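Getting the Papers Across: How Transfer Students Join the Second Year of Our Nursing Programme

Project report, Health Education Module
Yanti Manurung, with Ya-wen Siu and Lai-ching Fu
Supervisor: Ginevra Cocco
Saturday, August 21, 2021

1. Why we chose this subject

Each spring a small group of students comes into the second year of the nursing programme at Vitulholm from other schools. Some of them began nursing in another city, some studied biology or care work first, and some come from abroad as I did. They have passed an admission already, so one may think that the difficult part is behind them. In our own experience the difficult part was the time between the admission letter and the first day on the ward.

I joined in March, two weeks after the term had begun. I had the right to be in the course but I had no ward placement, no uniform and no login for the skills room. Ya-wen came in the same month from a school where the first year contains anatomy but no practical nursing. Lai-ching is not a transfer student. She was asked to help us in the beginning and she became interested in the question, so she is the third author.

Our question is simple: what happens to a transfer student between the letter of admission and the first full day of placement, and which parts of this time could be made easier?

2. How we worked

We made a short questionnaire with 20 questions and sent it to all students who transferred into the second year during the last two intakes. The address list was provided by the programme office after our supervisor had approved the text. We received 29 answers. The questions were about documents, credit for earlier courses, vaccination papers, the skills test, and the contact with the school before arrival. At the end there was a free field, and many people wrote more in this field than in all the others together.

After that we interviewed Esi Adjei, who is responsible for placements in the programme office. The interview was done by telephone and lasted a little longer than planned. We wrote notes during the call and sent them to her for correction. She changed two sentences and these changes are included here.

We also read the transfer guide of the school. It is a document of many pages and we read it twice, the second time with the answers beside us.

One weakness should be mentioned already at this point. Students who left the programme during the first term are not in our material, as the office could not give us their addresses. It is possible that they had the greatest problems.

3. Results

3.1 Credit for earlier courses

The most common complaint concerned the course descriptions. The school asks for a description of every course that the student wants to have recognised, with the number of hours and the reading list. Many schools do not give out such papers quickly, and a few respondents had to pay a translator. One of them wrote that she paid 1350 for the translation of her first year and afterwards found out that the office could read the original language. She did not blame anyone, but she would have liked to know it before.

Anatomy and physiology were recognised without difficulty in most cases. Communication and ethics were more uncertain. Several students had to repeat a course in ethics although they had passed one with nearly the same content. Esi Adjei explained that the ethics course is connected to the national rules, and that a foreign course can be good and still not cover these rules. We think this explanation is reasonable. It is not written in the guide.

3.2 Health papers

A placement cannot begin before the vaccination papers are complete. This is clear to everybody who has been a nursing student before, but the students from biology did not know it. The hepatitis B series takes months if it is started from the beginning. Two of our respondents missed their first placement completely for this reason, and were given a later one in the summer.

The office uses the booking system Zovero for placements. A transfer student gets access to Zovero only when the study record is open, and the study record is opened when the credits are decided. So a student who waits for a credit decision also waits for the health form, even if the two things have no connection in practice. Ya-wen drew this as a diagram for our presentation and it became quite clear where the delay comes from.

3.3 The skills test

Before the first placement all transfer students take a practical test in the skills room. It contains hand hygiene, measuring blood pressure, moving a patient from bed to chair, and helping with a meal. The test is not graded, but it must be passed.

The opinions about the test were divided. Students with ward experience found it unnecessary. Students without it were nervous and wished for more time to practise. The skills room is open for free practice in the evenings, but the evening times are shown under the heading Event in the student calendar, together with choir concerts and the book sale, and most of the newcomers had not looked there. I did not look there either.

Several answers praised the room itself. The teachers let the students repeat a task without making them feel slow. In the meal part the student must also think about what comes after the patient has eaten: note how much was taken, help with washing hands, clear the tray, and leave the table tidy and within reach. One respondent wrote that she failed this part the first time as she had forgotten to write down the fluids, and that she has never forgotten it since.

3.4 Contact before arrival

We asked if the student had spoken with a person from the school before the first day. Those who had done so were generally more content, also when they had the same delays as the others. It seems that waiting is easier when one knows the name of somebody to ask.

The information meeting for transfer students is held online and also at the school. It was well liked, but it takes place early in the autumn and is mainly about how to apply. At that time the students do not yet know what they will need to ask. A second meeting after the admission letters was the most frequent wish in the free field.

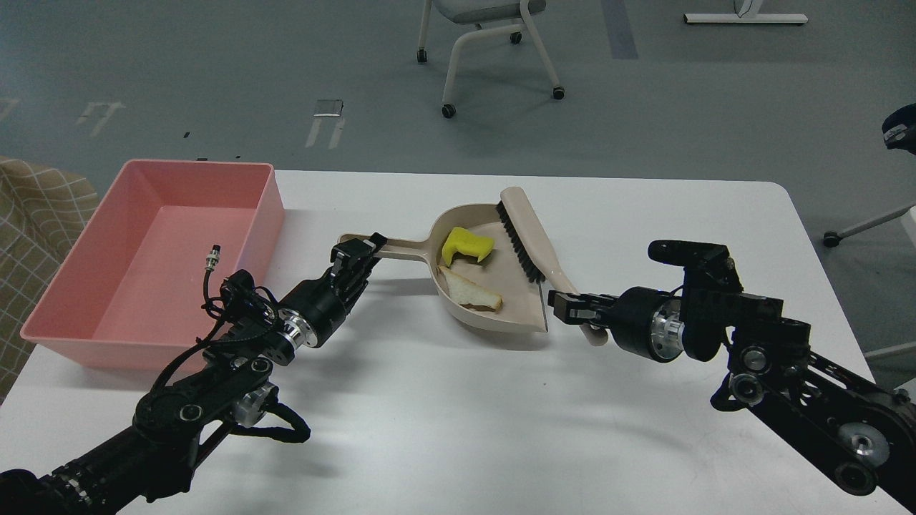 Some students found help in other places. A group chat called Kao was started by an earlier intake and is passed on from year to year. In it one can find bus times to the hospitals, used textbooks, and advice about which shoes are accepted on the wards. It is friendly and quick. The problem is that some of the advice is old, and no one from the office reads it. A message about the dress rules was wrong for a whole term before somebody corrected it.

4. Discussion

When we began, we expected that language would be the main difficulty for students from abroad. In the answers it was mentioned, but less often than the order of the papers. The same steps were difficult for students from the neighbouring city, who have no language problem at all. This surprised Lai-ching and me, while Ya-wen says she expected it.

The programme office has few employees and a large number of students. Esi Adjei told us that each transfer case is different and that a fixed timetable could promise too much. We understand this. Still, a student can accept that a date is uncertain if it is clear which paper is being waited for.

There is also the question of who should do the work. An older student could be a contact person for the newcomers, as Lai-ching was for us. She did it without any instruction, and she had to ask the office herself about many things. If such contact persons are used, they need a short introduction and they should be able to say "I do not know" and send the question further.

5. Suggestions

We suggest that the health form is sent together with the admission letter, before access to Zovero is given. The student can then visit a clinic in the home town and does not lose weeks.

The guide should say in which languages course descriptions can be read by the office. One line would be enough. The reason for the ethics course could be placed on the same page.

The evening times of the skills room should be written in the invitation to the skills test.

A second information meeting should be held after the letters have gone out, with a person from placements present. It can be short, and it can be online only, so that students who still live elsewhere can join.

We do not suggest closing or controlling the group chat. Perhaps the office could give it a corrected page of facts at the start of each term.

6. What we would do differently

The questionnaire was too long in the part about documents and too short in the part about the first weeks on the ward. Question 2 was understood in different ways, so we have not used the answers to it. We should have tested the questions on a few persons before we sent them out. We also started the interview late, when the results were already sorted, and some good questions came to us only after the call.

We thank all the students who answered, Esi Adjei for her time and her patience with our notes, and Ginevra Cocco, who read three versions of this text and asked each time what we meant by "support". The questionnaire can be obtained from the authors.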